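Laundry tips from the Skader open day

I went along in February and came home wanting to refold every drawer I own! They had people showing how folding gets taught to machines, one T-shirt after another, and I stayed 2 hours.
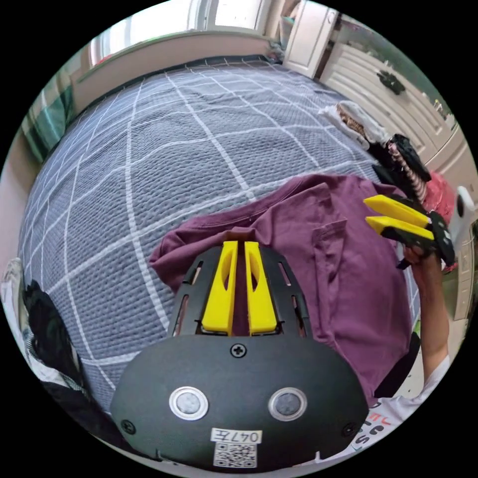 My favourite tip was to spread the shirt out before you make any fold at all. Start at the collar, pull the sleeves out sideways, then smooth down to the hem. A bed is a lovely big surface for it, and if your bedspread has a grid of white lines like the one under that maroon shirt, use a line to get your side folds straight. Brilliant for towels too.

Comments (2)

jatico75: Tried the grid trick on a checked tablecloth, works a treat!

Swai: Do you fold sleeves in first or last?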